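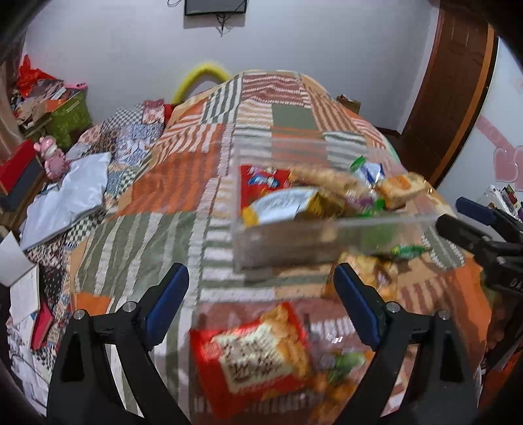 Silvia Ondrejka says I'm too easy on the robots, and that anything needing 400 tries to learn one chore has no business near her house. Fair enough! But I keep thinking about what we're asking for. Carrying a box of snacks over a bed sounds like nothing until you have to spell it out for a machine (the wrappers slide, the quilt is soft, every bedroom is a different kind of mess). I read all 322 comments on my last column about the Haugen arm, and nearly everyone wanted to know when it'll do laundry. My guess is not soon. Picking up and putting down, sure, on a good day, slowly. Tidying a whole room by itself? I wouldn't pay for that yet, and I'm the sucker who bought a Brovard floor mop in January and still follows it around moving chairs.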